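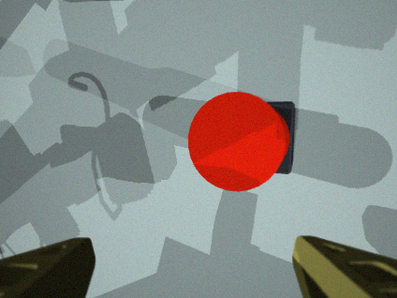
Simulated wrist view, red part above the gap between the open fingers.

To: Plurkport shared cell list
Date: December 11, 2019
Subject: Re: Draft practice note, simulated two-arm tabletop tasks

The Manninen working group thanks the Nurndale site for its comments on the draft, the first of which is quoted here.

> Section 4 says that an arm with nothing in its gripper "shall be
> parked" while the other is handling a part. We read this as a
> return to the home pose. In our runs that adds a long move to
> every cycle. Is it the intent? We would also like to know whether
> shadows may be turned off in the wrist views, as they hide the
> edges of the parts.

On the first point, the home pose was not the intent. An idle arm may stay over the table with its fingers open, provided that its planned path is locked and that the other arm's path does not enter its reserved space. The word "parked" will be replaced by "held" throughout Section 4.
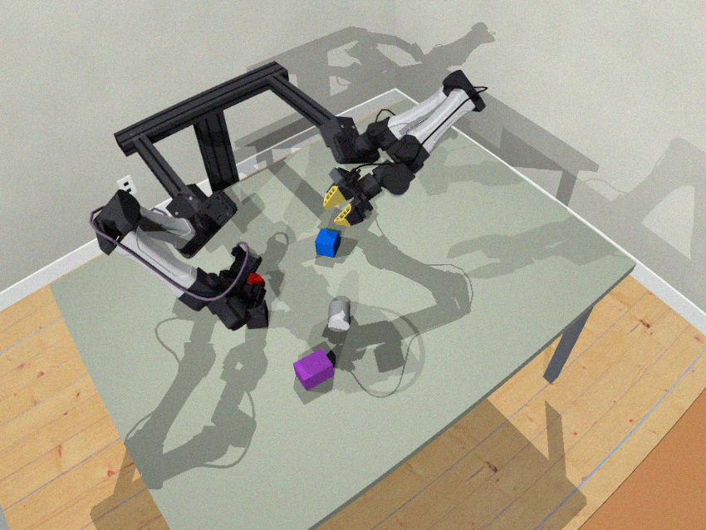
Overall view of the cell: both arms over the table, the right gripper open above the blue cube.

On the second point, shadows shall remain on in every view submitted for review. Sites that tune their part detection on flat lighting have had poor results when moving to the physical cell at Gullia. A second set without shadows may be kept for local debugging - it should be stored apart and labeled as such.

Two further changes will appear in the March revision. The minimum number of trials for a new task layout rises from 200 to 766, and each trial shall be logged with its random seed, the start pose of both arms and the start pose of each part. 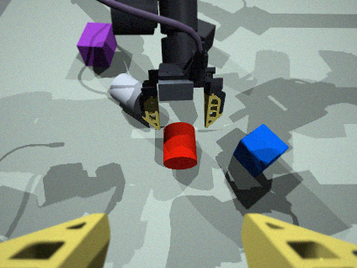

Parts that come to rest on an edge, or against another part, shall not be reset by hand before the trial begins. The layout is to be run as generated and the result recorded, including any refusal by the planner. Trials removed from the log for this reason in earlier submissions should be restored where the seed is still known.

Sites that object to the new trial count are asked to reply to the list with their run times. Comments on wording only may be sent to the Manninen editor directly.

Practice Note Editor
Manninen working group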